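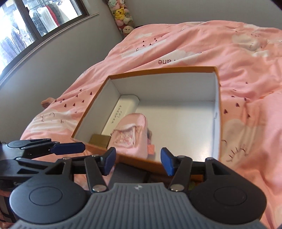 Chapter 4
Choosing a Hand-held Gripper Kit

4.1 What the kit is for

In the earlier chapters we studied arms which stand on a fixed base. In this chapter we look at a simpler product: a pair of grippers which a person holds and moves in an ordinary home. We take the Prondora kit as our main case and compare it with the Tedix kit, which is sold at a lower price.

A buyer should first ask which objects the fingers must hold. A box with a few small things in it is already a serious test. A long carton offers flat sides to the pads, but a soft pouch changes its shape when it is pressed, and a small block in a corner leaves little room for the fingers.

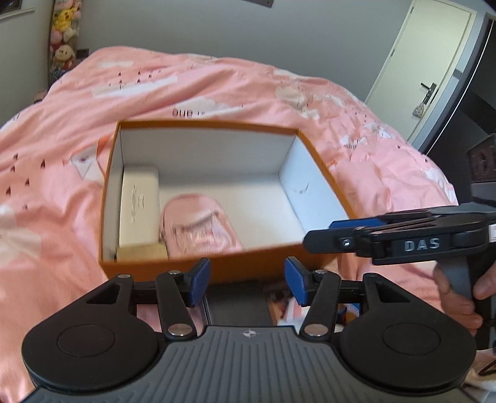
The surface under the box also matters. A bed gives way when somebody pushes on it, so the box may tilt during the work – on a hard table this problem is much smaller. For this reason we advise to try any kit on both surfaces before the order is signed.

4.2 Price and spare parts

The Prondora pair costs 1,408 euros and the Tedix pair costs 591 euros. Neither price includes spare pads. The service contract from Danko is paid separately, at 418 euros per year, and it covers the pads and the pins of both kits. A school with only one pair should compare this sum with the price of single parts, which we do in section 4.3.

Related chapters
Chapter 3: Arms on a Fixed Base
Chapter 5: The Pinex Rental Service
Chapter 6: Care of Pads and Joints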